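**Do Smaller Plates Cut Food Waste? A Look at the Claims**
Food and Society project, final report
March 5, 2025

The idea is simple and gets repeated a lot: give people smaller plates and they'll take less food, eat less, and throw less away. Our dining hall in Desthorpe switched to smaller plates in October and put up posters saying waste would drop. I wanted to know if that was true, and I went in doubting it.

## What I had to work with

The kitchen weighs its scrap bins every night. I got the totals for two stretches of 20 serving days, one before the switch and one after. Before, the bins came to 2555 pounds. After, they came to 2512. The posters call this "real progress." It's a drop of 43 pounds, or less than two percent, and a single bad pan of rice could cover a good part of it.

The bins also mix plate scraps with kitchen trimmings. If the cooks peeled fewer carrots in the second stretch, the plates get the credit.
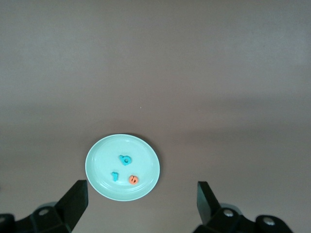

I asked the kitchen if they could weigh the two kinds of waste apart. They said the sorting carts from Mudano, the supplier, only have one scale. So the main number behind the whole campaign can't tell us what students left uneaten.

## The survey

I also handed out a short survey and got 277 usable answers. Most people said they took less food per trip. Most of the same people said they went back for seconds more often. I don't put much weight on either answer. People are bad at remembering what they ate, and the question came right after one that used the word "waste," which was my mistake.

The Ostrowski dorm answers looked different from the Futa Hall ones, with fewer trips for seconds. Ostrowski is a longer walk and students there tend to come late, when some of the hot food is gone. I can't separate that from the plates.

## What I think

The switch probably did no harm. I can't say it did any good, and I don't think the people who made the posters can either. A fair test would need plate scraps weighed alone, the same menus in both stretches, and a head count at the door. I had none of these. The menu changed twice, and the door counter was broken for part of the fall.

I'd like the posters taken down until someone has run that test. The new plates can stay.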